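Porville Support > Palulen Arm Guide > Faults > Gripper will not close

Start Set-up Moves Faults Contacts

12 July 2024
By Iwona Zawadzka

Fault 173 – gripper stops open over the table. Don't hit Resume. Work thru the steps in order.

1. Press Hold. Leave the props where they are.
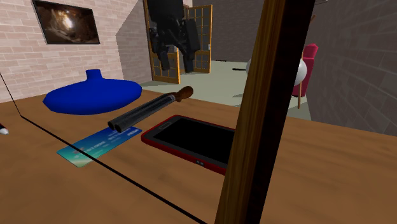

Fault 173 comes up when the close command gets no reply inside 10 seconds. Check the finger gap first. Open over the shotgun with nothing held, like so, is the safe state – go to step 2. Anything in the fingers, call Henk Schouten.

2. Raise the arm clear, then save the log. 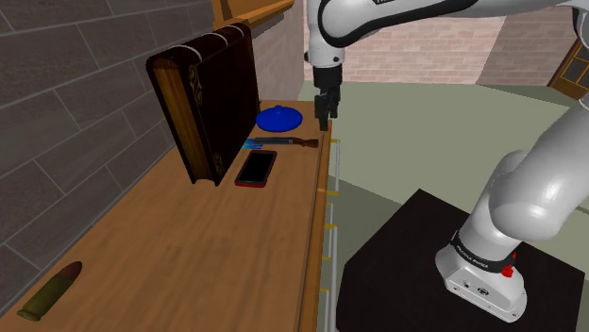 Fig. 2 – Gripper pointing down near the blue lid, nothing held.

CAUTION: Resume replays the last 4 moves at full speed. Clear the fault first.

3. Open the wrist view and re-zero the fingers.

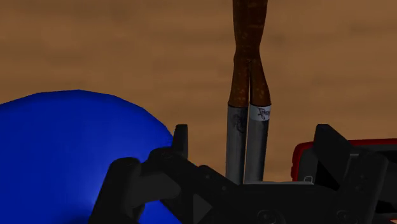 4. Run one slow close. If 173 comes back, stop there and send teh log to Valter Tveit.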